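Keeping a White Worktop White (and Other Things I Have Learnt the Slow Way)

4 Feb 2021

When we moved in, the previous owners had left us a kitchen with dark green worktops, and I spent years complaining that I could never see the crumbs. I'd wipe it all down, feel very pleased with myself, and then put my elbow in jam. So when we finally had the money I went for white everywhere: the kitchen side, the big table in the back room, even the little shelf where the post lands. My sister Caroline thought I had lost my mind. She may have had a point that first winter, but I've grown very fond of it all, and I get enough letters asking how I keep it nice that I thought I'd put everything on one page.

The everyday wipe

Most of it is dull, I'm afraid. A soft cloth wrung out well in warm water with a small squirt of washing-up liquid, then a second cloth with plain water, then a dry tea towel. People skip the plain water and then wonder why the table feels tacky by teatime. That tackiness is soap, and it holds on to every bit of dust that drifts past.

I keep a stack of 19 old cotton cloths cut from pillowcases, which sounds excessive until you have a house full of people who like toast. They go in the wash with the towels. No fabric softener, please! It leaves a film on the cloth and the film ends up on the table, and then you're back where you started.

Start at the far side and pull the cloth towards you in long overlapping strokes. Going round in circles feels more thorough (my mother was a great one for circles) but it mostly moves the crumbs about.

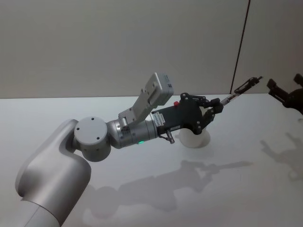 A plain white tabletop shows up every smear, so wipe it little and often.

Tea, coffee and the dreaded turmeric

Tea rings come off with bicarbonate of soda mixed to a loose paste, left for the length of a phone call and wiped away gently. Don't scrub. If you scrub a shiny surface you'll get a dull patch, and a dull patch takes up the next stain twice as eagerly. Try it in a corner first, too, as some finishes mark more easily than others.

Coffee is much the same, only you may need two goes.

Turmeric is another matter altogether. I make Imani Muriithi's lentils most weeks, and she warned me when she gave me the recipe that the yellow gets everywhere. Wipe it up the moment you see it, then use the paste. If there's still a shadow afterwards, and your table is near a window, leave the blinds open and be patient. Sunlight fades turmeric wonderfully well. I had a splash the size of a saucer one October and it had vanished by the time the clocks changed, with no help from me at all.

Beetroot I simply chop on a tray now. Life is too short.

Pen, crayon and sticky labels

For biro, a dab of surgical spirit on cotton wool, with the window open and well away from the hob. Dab, lift, turn the cotton wool over, dab again. Rinse with plain water when you've finished.

Crayon will generally come away if you lay a warm damp cloth over it for a minute and then rub with your thumb through the cloth. Any colour left behind can have the soap treatment.

Sticky labels were my great enemy for a long while. Cooking oil is the answer! Rub a few drops in, go and do something else, and come back to roll the gum off with your fingertip. Then wash with soap, or you'll have swapped a sticky patch for a greasy one. Ryan Oakley, who put our worktops in, told me off properly for using a kitchen knife as a scraper, and I pass the telling-off on to you. An old plastic loyalty card does very well if you hold it nearly flat.

Scratches and hot pans

You can't mend a deep scratch at home, or at least I've never managed it. Light ones show up less if you keep the surface clean, as it's usually the dirt sitting in them that catches your eye.

What you can do is stop new ones. Felt pads under the fruit bowl, the lamp, the toaster and anything else that gets shuffled about. Check them now and again, for grit loves to bury itself in felt and then you're dragging sandpaper about without knowing. Lift heavy things when you move them, and ask for a hand if they're awkward.

Hot pans go on a trivet, always. I keep 3 by the hob and one more in the table drawer for visitors.

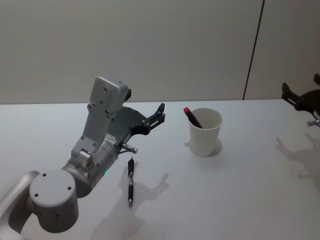
What I don't use

Bleach, for one. It can turn a white surface yellow over time, and it has ruined more of my jumpers than I care to say. Cream cleaners are too gritty for anything glossy. Furniture polish makes a plate slide like a curling stone, as Celeste Daza found out at my own table with a full helping of trifle.

If you have a tip for getting candle wax out of the join between two worktops, do write in. I've tried ice, I've tried brown paper, and there is still a thin red line by the bread bin.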